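About Tralalix

Hi, and welcome in! I'm Valquíria Godoy, and Tralalix is my shop for holiday decorations, collectible figures and all the odd little display pieces that go with them. Mostly witches, elves, rabbits in waistcoats and Christmas things, plus a shelf of harvest stuff that gets bigger every year no matter what I tell myself in February.

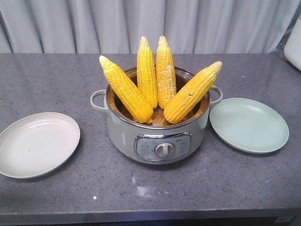
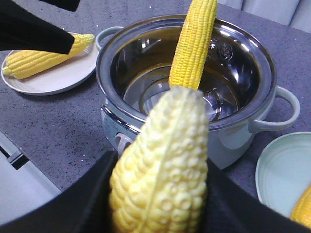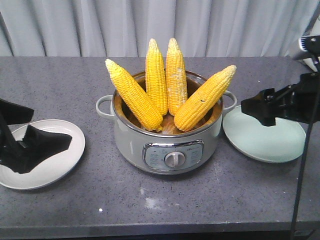
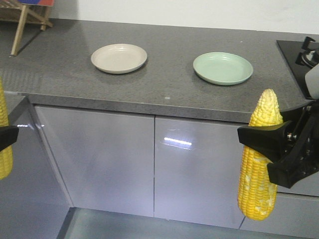
I started out as a buyer, and by that I mean a person with too many boxes in the hall closet. My aunt left me a set of Van Hecke carolers, the tall ones with the cloth coats and the painted resin hands, and one of them was missing his songbook. I spent most of a winter trying to find a replacement songbook. I wrote to dealers, I sat through online auctions at 11 p.m., and along the way I bought a lot of other people's carolers for parts (sorry, carolers). By the time I found the right book I had enough spares to fix up a whole choir, so I sold a few, and then a few more, and people started writing to ask what else I had.

These days the shop lives in an old shoe store in Rarkham, two doors up from the post office, and that's about as handy as it gets when you mail out as many breakable things as we do. There are four of us. I do the buying and I write the listings, so if one of them goes on too long about a hat, that was me. The other three handle the packing, the repairs and the phone, and they swap around depending on who's sick of bubble wrap.

We have roughly 880 pieces listed at any one time. Some are new, straight from the makers, and some are older pieces that come to us from estates or from collectors who are moving someplace smaller. I look over every older piece myself before it goes up. If there's a chip, a faded ribbon, a repainted nose, a box with tape on it, you'll read about it in the listing. I've been on the other end of "excellent condition" and opened the box to a pumpkin with no stem!

A word about Weklow, because we get asked all the time. Yes, we carry the full Weklow winter line, and yes, we can get the stands separately. No, we can't get the snow fox. I'd love the snow fox too. Put your name on the wait list and I'll write to you myself if one ever shows up.

Repairs are the part of the job I like best. We reattach fingers, restring jointed dolls, patch velvet, and match paint as close as we can get it. We don't do wax and we don't do anything with old wiring in it. Send a note first with what's wrong and what the piece is made of, if you know, and we'll tell you whether it's worth the postage.

Every order goes out double boxed. I once shipped a glass-eyed owl to a lady with 20 other owls already on her mantel, and she wrote back to say ours was the only one that ever came with both ears, so I guess the second box is staying.

If you're nearby, come on in. We open at 10 a.m. and the bell on the door sticks, so give it a shove. And if you're hunting for one certain piece, even if all you've got is "my grandmother had it and it was sort of green," drop us a line at Tralalix, P.O. Box 3768, Rarkham, or use the contact form. I read all of them, usually with my second coffee.

Last updated: February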